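Demonstration gathering (robot learning)

Demonstration gathering, which most people I know just call "collecting," is the job of making examples for a robot that learns by copying. Somebody moves the robot through a chore, the computer writes down everything the arms did and everything the cameras saw, and later a learning program tries to work out how to do the chore on its own. I've been doing it on and off for three winters, mostly with two-arm tables and soft things like hats and towels, so this article leans that way. If you work with walking robots or warehouse pickers, a lot of it will still sound familiar!

Terms

One run through a chore is an episode. Some groups say "demo" or "take," and at Beltero, where I learned, we said "go" (as in "how many goes did you get before lunch?"). A pile of episodes of the same chore is a set. The person moving the robot is the operator, and the program that gets trained at the end is the policy. I still think policy is an odd word for it, it makes me think of insurance, but everybody uses it.

A failed episode is one where the chore didn't get done. A dirty episode is one where it did get done but something is wrong with the recording, say a camera dropped out or the operator sneezed and the arm jumped. People mix these two up all the time and it matters, see Sorting further down.

How the robot is moved

There are a few common ways. In leader-follower collecting, the operator holds a small pair of arms and the big pair copies them. It's the one I like best, your hands learn it in a day or so. In headset collecting the operator wears goggles and waves a controller in each hand, and some people love that, though I get queasy after the first hour. Then there's hand guiding, where you grab the robot itself and push it along. Hand guiding is cheap and quick to set up, but your own arms end up in the recording, and the policy never gets to have your arms.

Whatever the method, you don't feel much through it. Cloth especially. When you pinch a hat with your own fingers you know right away if you've got one layer or two, and with a gripper you mostly have to look. Idalina Quintela, who trained me, made every new operator spend a whole morning just picking up one sock. I complained about it at the time (loudly, I think) and now I do the same thing to other people.

Choosing a chore

A good first chore has a clear start and a clear end, and takes well under a minute. Putting a thing in a tray is the classic. Folding a shirt is a bad first chore because everyone folds differently and you'll spend the week arguing about sleeves.

Write the chore down in one sentence and tape it up where the operator can see it. Ours at Gamden said "put each cap on a tray, crown up, then open both grippers." The last part got added after Nabil Salameh and I compared our sets and found that I always ended with the grippers open and he always ended with them shut. Same chore, same table, and the policy trained on both of us would finish the job and then dither, open and shut, open and shut, like it was waving goodbye.

Variety

A policy can only copy what it has been shown, more or less, so you want the examples to differ in the ways real life will differ. Move the objects between episodes. Turn them around, flip one over. Swap in other colors. Change which arm goes first, if the chore lets you. Things that have nothing to do with the chore can sit on the table too, and they should move around as well, or the policy may decide that the plant or the mug is part of the instructions.

Lighting is the one people forget. The set we called Dustimon was 700 episodes, all collected in the afternoon, and the policy was lovely every afternoon and hopeless at breakfast time. We collected over 8 more hours of morning episodes to fix it, and I have never been so tired of sunrise.

Sorting

After collecting comes watching. You play the episodes back and mark each one as keep, failed or dirty. Keep the failed ones in their own folder, because some training methods can use them. Dirty ones I throw out, though Sutrisno Mandagi keeps his and repairs the timing by hand, and I admire that from a distance.

Fumbles are a different matter. If the operator misses a grab, backs up and gets it on the second try, that's a keep for me, since the policy will miss grabs too and needs to know what to do next. Ilona Bognár disagrees with me about this! Her sets are very clean and mine are a bit scruffy, and which is better seems to depend on the chore.

A typical table

Most two-arm tables follow a similar plan, with an arm on either side reaching in toward a shared work area and the objects spread between them. At a cap-and-tray table, the arms often take turns, one pressing down on a cap while the other waits in the air with its gripper open. Pressing on the crown is fiddly, by the way. Come down too far to one side and the whole cap skates across the tray.
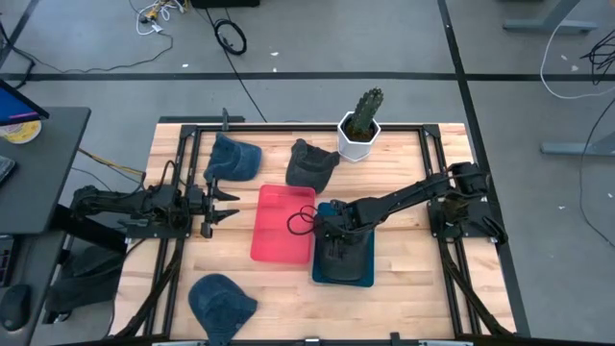 Operator fatigue

Collecting is dull work done with great care, and people get sloppy without noticing. My own limit is six sets of short episodes with a proper break after each. The signs are easy to spot on playback: the arms start cutting corners, the objects stop getting moved between episodes, and everything lands in the same spot. Valter Arruda puts on a radio play and swears it helps. Music makes me speed up, so I don't.

See also

Leader-follower arms
Learning from demonstration
Gwynne table (the folding kind)
Sock test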